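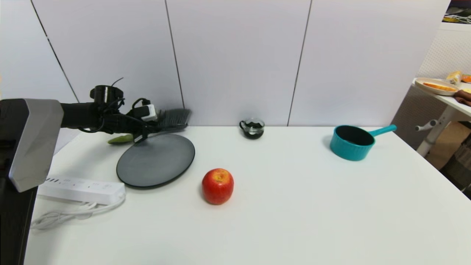

Ticket 1213
Queue: Skatach pilot, Clarnport site
Subject: Plate-clearing task marked "ready for kitchen trial" – disputing
Status: Reopened
Opened by: Deolinda Cardoso
Assigned to: Finn Weidemann
Priority: Normal (was Low)

Deolinda Cardoso, 9:10 am
Reopening this. The release note for the September build says the table-clearing routine is "ready for kitchen trial" and I would like somebody to tell me which kitchen. I run one. It feeds 300 people at lunch and I have been asked to give up a prep counter for this.

My complaint has three parts.

First, the brush. The routine picks up the brush, moves to the plate, and brushes toward the near edge. On a dry black plate with nothing stuck to it, fine. With egg on it the bristles skate over the top and the log records "surface cleaned" anyway. I asked in the last ticket what "surface cleaned" is based on and got a link to the release note.

Second, order of work. A person clearing a table takes the food off first, then anything with liquid in it, then the plates. The routine starts with whatever is closest to the hand. When a cup of something dark is standing at the back and the arm has a reason to go over there, I want to know that cup gets dealt with early.

Third, time. The run I sat through took longer than my newest hire takes to clear a four-top, wipe it and reset it, and she stops to talk.

Steps to reproduce: put egg on a plate. Wait twenty minutes. Run the routine.

Finn Weidemann, 9:48 am
Thanks Deolinda. Taking these in order.

Brush: "surface cleaned" is based on stroke completion. The arm did the planned number of strokes, so the step closes. I agree the wording is bad. There is a contact reading from the wrist but it isn't wired into the pass/fail yet.

Order: nearest-first is a default. There's a priority list in the config, which on your site is blank. I can send a suggested one.

Time: known. Speed is capped at the trial setting and I don't have permission to lift it.

Can you attach the run log? I have the summary only.

Deolinda Cardoso, 10:02 am
Log attached. So it says the plate is clean when it has finished moving. My son does that too.

Custódio Magalhães, 10:30 am
Adding myself, I keep the test bench. Notes from this morning's session so that we're all arguing about the same thing.

Setup: white table, round black plate, red apple, glass cup with dark liquid in it, teal saucepan toward the back right corner, brush. Toast and the bagged bread roll are over on the second table and are not part of the task. Black plate on a white table is about as easy as contrast gets. I'd like that on record, because the plates in Deolinda's kitchen are white and so are the counters.

Run 1. Grasp on brush good. Approach good. Strokes completed. No residue on plate to begin with, so this proves nothing about cleaning.

Run 2. Mustard, fresh. Most of it moved. Some of it moved onto the table. Step closed as passed.

Run 3. Mustard, left to dry for an hour. Nothing moved. Step closed as passed.

Run 4. Same plate as run 3, without touching it. Plate slid toward the near edge on the second stroke and stopped against the power strip. Step closed as passed, position error logged as a warning.

The plate slide is the one that worries me. There's nothing holding the plate. People hold a plate with the other hand when they scrub and don't think about it. We are asking one hand to do a two-handed job and then grading it on whether the hand moved.

Finn Weidemann, 11:15 am
Run 4 is useful, thank you. I can see the slide in the log. The plate pose is estimated once, before the first stroke, and not updated. After it slides, the remaining strokes are brushing where the plate used to be.

Proposed changes:
1. Re-estimate plate pose after every stroke.
2. Lower the downward force from the default.
3. Change the step label from "surface cleaned" to "strokes completed".

I can have 2 and 3 on the bench after lunch. 1 needs a code change.

Custódio Magalhães, 11:21 am
Lower force means even less cleaning. You'll fix the slide by not scrubbing.

Finn Weidemann, 11:26 am
Yes. I know. I want to see them separately.

Idalina Vieira, 11:40 am
Jumping in from the account side. Garcia have asked for a yes or no on the kitchen trial and they've seen the demo clip, so expectations are fairly high over there. Could we describe the routine as "clearing and light cleaning" and keep the date?

Deolinda Cardoso, 11:44 am
What is light cleaning?

Idalina Vieira, 12:05 pm
Crumbs, I suppose?

Deolinda Cardoso, 12:09 pm
I have a cloth for crumbs.

I don't want to be the person who says no to everything. We bought a Favance dishwasher when everyone said the old one was fine, and that was me who pushed for it. The dishwasher does a job. You shut the door, and the plates come out clean, and if they don't you can see why. It's a box with hot water in it. What I've been shown here is an arm doing an impression of somebody clearing a table, and every time I ask about the result I'm told about the motion.

Custódio Magalhães, 2:20 pm
Afternoon runs with Finn's changes 2 and 3.

Run 5. Lower force, dried mustard. No slide. No cleaning. Label now reads "strokes completed", which is at least true.

Run 6. Lower force, toast crumbs. Crumbs off the plate, on the table, in front of the apple. Nothing in the routine picks crumbs up off the table.

Run 7. Default force, damp cloth folded under the plate as an anti-slip. No slide. Dried mustard reduced at the near side, unchanged at the far side. Best result of the day, and it needed me to fold a cloth.

Run 8. Apple moved right up against the plate. Arm stopped on the approach and asked for help. Good, I would rather it stopped. Recovery took me longer than moving the apple would have.

Also tried the priority list. With the cup set first the arm planned a path to it and reported the grasp as low confidence. Clear glass, handle on the left as the arm sees it. I didn't let it continue with liquid in the cup. Emptied it, tried again, and it took two attempts to get hold of the handle.

Damir Bošković, 2:55 pm
I look after the arm and hand. Two points from the hardware side.

The default force is well below what the hand can give. It's been kept down to protect the fingers – replacing a finger cable is most of a day for me. If you want real scrubbing I'd put it on a stiffer tool with a proper mount and leave the fingers out of the load.

Second, please stop using drying time as the only variable. Mustard, egg and oatmeal behave very differently. If we're going to claim anything we should pick one and say so.

For what it's worth I share the doubts. The hand is rated for 3000 grasps between services and I'd sooner spend them on carrying things from one place to another. Cup to tray, apple to bowl, plate to rack. That part is getting good. Scraping food is a job for water.

Finn Weidemann, 3:30 pm
I don't disagree with Damir. The brushing step was added late, for the demo, and it's the weakest thing in the build. Clearing without brushing passed on the bench all last month.

Deolinda, would you accept a trial of clearing only? Items from table to cart, no brush, no cleaning claim. Cups emptied by staff first.

Deolinda Cardoso, 3:52 pm
If my staff empty the cups they're already standing at the table with the cups in their hands. You see the difficulty.

But I'll answer properly. Conditions for a clearing-only trial:

White plates on a white counter, mine, from the cupboard.
After service, with the room closed.
One of you in the kitchen the whole time, and it isn't my staff who go and rescue it.
A step only passes if a person looking at the counter would call it done. I'm happy to be the person.
The prep counter comes back to me the same evening.

And take "ready for kitchen trial" out of the release note until it's been in one.

Idalina Vieira, 4:01 pm
I'll talk to Garcia. I think they'd rather hear "clearing only" now than find out in the room. Can I still use the clip?

Finn Weidemann, 4:04 pm
Not the brushing half, please.

Finn Weidemann, 4:40 pm
Summary of changes to this ticket:

Brushing step disabled by default in the Clarnport config.
Label changed to "strokes completed" for anyone who turns it back on.
Pose re-estimation split off as its own ticket, assigned to me.
Stiffer tool mount split off, assigned to Damir, no date.
Transparent cup grasp split off, assigned to Custódio for test data.
Release note text: edit requested, waiting on approval.
Deolinda's conditions copied into the trial plan as written.

Leaving this open until the release note is corrected.

Deolinda Cardoso, 4:46 pm
Fine by me. For the trial I'll bring the egg.

Custódio Magalhães, 5:10 pm
Last thing for today. Dried mustard plate from run 3 went under the hot tap with a sponge. Clean in a few seconds. Logged it as run 9, operator: me.

Status changed: Reopened to Waiting on release note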